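Two Fingers, Two Arms and a Simulated Kitchen
How a team at Clillcombe is choosing a gripper before it buys one

The robotics group at Clillcombe has a procurement decision to make. By March it must recommend a single gripper for the two-armed service robot it is developing with Konura, and the recommendation must cover both hardware and the controller that drives it. Each candidate costs enough that buying the full range for trial was never considered. The group has instead placed the competing designs in simulation, where a gripper can be exchanged in the time it takes to reload a file.

Folasade Osagie leads the evaluation. Under her direction the robot has been given a set of domestic rooms, each with a long approach, hard surfaces at working height and objects that reward a careful grasp. The parallel gripper, with its two opposed fingers, serves as the baseline against which the other designs are measured. Its behaviour is well understood, its control signal is simple, and its failures are easy to interpret from the robot's own viewpoint.

Much of the early work concerned that viewpoint. A camera carried on the body sees the arms from behind, and the forearm can obscure the very surface the fingers are meant to reach. The team tested several mounting angles, including some with a pronounced tilt, and recorded how much of the fingertips remained in view with the gripper open. 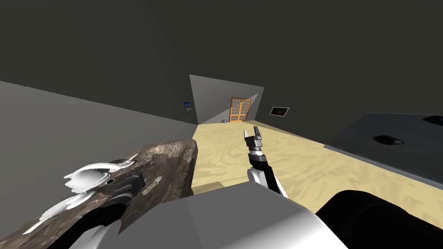

Comparing the controllers

Two controllers are under review. The first, supplied by Konura, plans a complete path for the arm and follows it to the end. The second was written in house under the working name Lim, and corrects the path continuously from the camera image. Each was assigned 3,000 simulated grasps with the baseline gripper, drawn from the same list of objects and starting positions.

The results favour neither outright. Konura's planner was the more consistent on flat, open surfaces and produced smoother motion at the wrist. Lim performed better where a target was curved or stood close to another object, and it recovered more readily after a first contact that shifted the item. It was also slower, and on 19 occasions it halted altogether when the second arm passed in front of the camera.

That last finding has shaped the current round of trials. Si-eun Na and Da-eun Jang have revised the program so that both arms are active near the same work surface, with one holding its position while the other approaches. A marbled countertop has proved a demanding setting for the purpose, as its mottled pattern offers the vision system a great many false edges. White, glossy shapes are placed on it alongside dark components and smaller, paler items, so that the software must cope with strong contrast and weak contrast in a single view.

The group has also settled a question of finger length. Longer fingers reached further over the counter but flexed under load in the model, and six of the candidate designs were withdrawn on those grounds. Short fingers remain the preferred option, provided the wrist can be brought low enough without the forearm touching the slab.
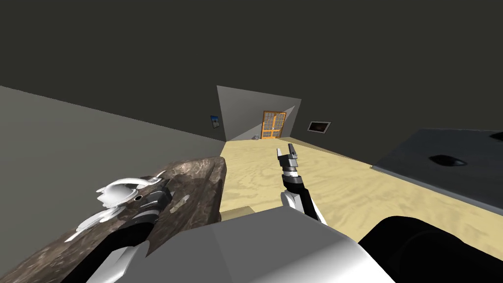 Biljana Grgić takes a more cautious view of the exercise. Simulated contact, she argues, flatters a parallel gripper, as friction in the model is uniform across the fingertip and real pads wear unevenly from the first week of use. She would prefer that no ranking be published until the leading designs have been fitted to a physical arm and run against the same list of objects.

Her position has been adopted in part. The two highest-placed grippers will be sent to the workshop at Drultstead, where Young-sook Ahn will oversee bench trials with both controllers. The colour and finish of the test objects will be matched to the simulated set, and the camera will be mounted at the angle selected in the first round. The recommendation to Konura will be drafted once the Drultstead figures have been received.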